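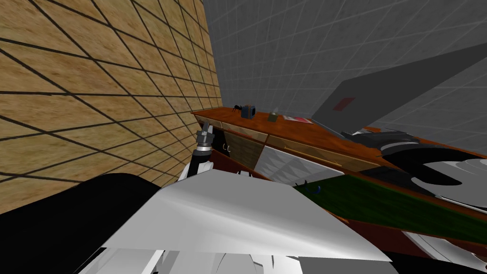 Umesh Pandey wrote in to ask whether the Ladetti rental calculator is worth paying for if you only own one place, and he's got a point, he says, that his spreadsheet does most of it for free.

06/02/2025
By Rūta Lūse

Fair question! I've run 19 listings through it since August, and for one property I'd stick with the spreadsheet. If you're shopping for a second, though – I'm a fan. You type in the price, rent and loan rate, and it spits out your monthly cash flow before you've finished your coffee. 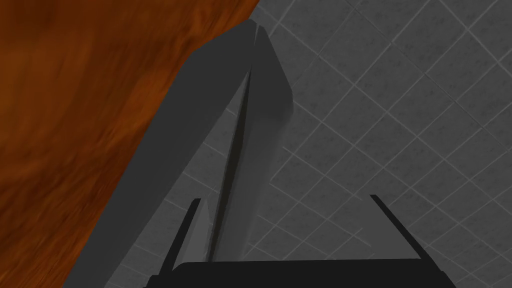 It also caught $2,000 in yearly HOA fees I'd left out (oops). My one gripe is the vacancy setting, stuck at 5 percent unless you dig through the menus. Four stars from me.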